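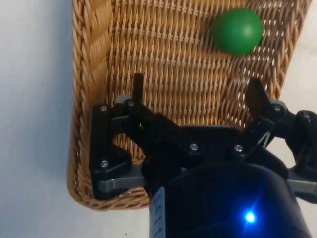 Welcome back to the toy and storage check for the Mokimard playroom, which we go through every February before the spring families start arriving. I always begin with the baskets, partly from habit and partly out of fondness, as I think they do more work than anything else in the building. Woven cane is lovely stuff but it does need a patient eye. Look at the inside as well as the outside, and follow the thick braided rim the whole way along with your thumb, as I did on the honey-colored one with the green ball in it. Take your time – there's no prize for finishing early.

BASKETS AND BINS

1. Rim secure, no strands lifting or poking out
OK. One rough spot on the tall basket by the window, sanded and checked again after lunch.

2. Weave sound, no gaps wide enough to catch a small finger
OK in the main room. The oldest Vinda basket in the reading corner is getting tired and I've moved it up to the top shelf, where it can hold scarves and enjoy its retirement.

3. Inside clean, no crumbs, staples or broken bits of toy
Needs attention. Please tip every basket out completely, and do it over a sheet so the little pieces don't roll under the radiator. I found 11 beads that way last year and was picking them up until supper.

4. Baskets stored on low shelves or on the floor
OK. Shelf limit is 6 kilos, and the label is still readable.

BALLS AND SOFT TOYS

5. Balls whole, with no splits, flaking or sticky patches
OK. Give each one a good squeeze and turn it all the way round.

6. Balls too large for the choke tester
OK, all tested. If a new one comes in from home, it waits in the office until somebody has tried it.

7. Seams and eyes on soft toys firmly stitched
Two bears set aside for mending. They're in the Primora bag on the hook – do be kind to them.

ROOM

8. Rug flat, with gripper underlay in place
OK, although the corner nearest the door likes to curl. I've turned the rug end to end and we'll see how it settles.

9. Shelving fixed to wall
OK. The Rewi unit had one loose bracket, now tightened. Form 252 filled in and put in the blue folder.

10. Cleaning spray locked away
OK. One 600 ml bottle left, so please order more when you next do the supplies.

Still to do: item 3, the two bears, and a new label for the scarf basket.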